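Home Automation Help > Buying and Budgeting

How much should I set aside for handheld grippers to teach a robot laundry folding?

I help run the back office for a small linen service, and my boss has decided we should look at a folding arm. The vendor, Pesow, says the arm has to be shown our own items first, which means people fold clothes with handheld grippers while the grippers record. They quoted us $2,697 for a starter set of two grippers with software for the first year. The arm is a separate quote I haven't been given yet, which already bothers me.

My questions. Is that price sane? What do I need to buy that isn't on the quote? And does it matter that we'd be doing this on a spare bed and not on a proper folding table? The salesman said any flat surface is fine. He also said it would pay for itself, and when I asked over what period he changed the subject. 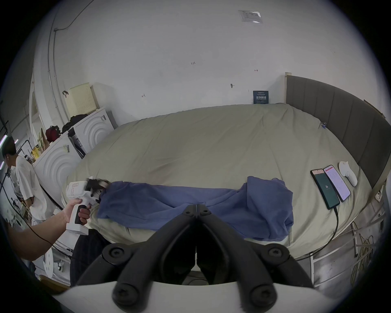

Valdovinos, June 18, 2022

Accepted reply, from Liesl Hämmerli

I did the purchasing for a setup like this and I'd slow your boss down. The grippers are the cheap part. What you are really paying for is hours of somebody's time, and no vendor puts that on a quote.

We budgeted 700 for everything besides the hardware and spent it before we had a usable batch of shirts. Cables, chargers, spare finger pads, a second set of bedding, storage for the recordings. Then wages, which came out of another pot, so on paper the project looked fine. Ask yourself whose pot it will be at your place.

The bed question is a fair one. A mattress gives under your hands and a table doesn't, and I never trusted the claim that it makes no difference. If your finished arm is going to work at a table, record at a table. If you only have the bed, use it for a trial and don't pay for a full set of recordings there.

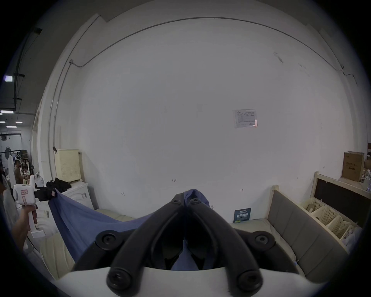

Also ask how many people it takes. Pesow's brochure talks about "an operator", singular, and that's the number your boss will put in his spreadsheet. We sometimes had 2 people on the same garment, one at each end, and that doubles your labor for every item they handle that way. It may still be the right way to do big pieces. Just don't let anyone price it as one person's afternoon.

Things I would get in writing before paying anything:

Who owns the recordings. Our first contract was vague about it and I sent it back.

What the software costs in year two. "First year included" is a phrase I read as a warning.

How long a repair takes and whether you get a loaner. With a set of two, one broken gripper can stop you.

What counts as a good recording. We were told 2,000 would do for one type of garment. Later we heard that a batch of them had been rejected, and the count started again from a lower number – at our expense.

Soft, shapeless clothes ate up most of our time. Towels were easy to plan for. If your linen service is mostly flat goods, you may need far less than they want to sell you, so have them quote on your actual item list.

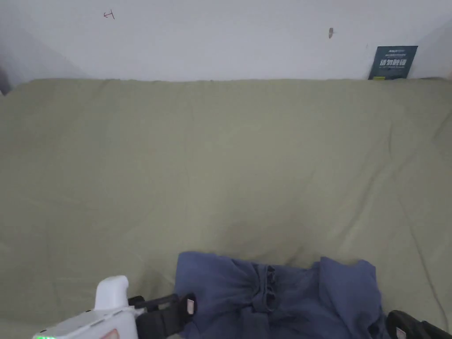 Second reply, from baveo_fan

I think the first answer is too gloomy. We use the Baveo kit, it's cheaper, and the thing works out of the box. Just buy it and start, you'll learn as you go. A bed is fine, a floor is fine. Don't overthink it.

Comment from Liesl Hämmerli: Works at what, though? Recording is easy to get going. I'd want to hear how many items the arm folds in a shift with no one standing next to it.

Comment from baveo_fan: We don't have the arm yet. It's on order.

Third reply, from Ekard Linen Repair

No view on which brand. We priced all this in March and decided against it for now. A few notes in case they save you a phone call.

Rent before you buy if they'll let you. Two of the three sellers we called would rent, though neither had it on the website. Rental was enough to find out that our staff could stand the work for a morning and not much longer, and that matters when you plan shifts.

Do the test with the ugliest garment you have. Vendors like to bring their own neatly pressed one. Ours was a dark hoodie gone soft from washing, and the demo got a good deal quieter after that.

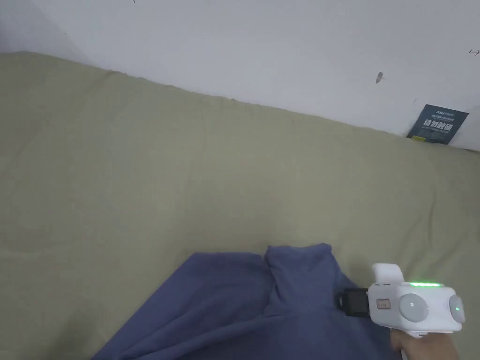 Handheld gripper at work on a blue item, bed used as the work surface.

And get the arm quote before you sign for the grippers. If they can't give you a price for the machine, you have no budget, you have a deposit. Our own quote for the arm came in last, after a lot of chasing – we'd have saved ourselves several meetings by asking for it first.

Comment from the person who asked: Thank you all. I've asked for the arm price and the year two software price in the same email. No answer yet. The boss is now asking about renting.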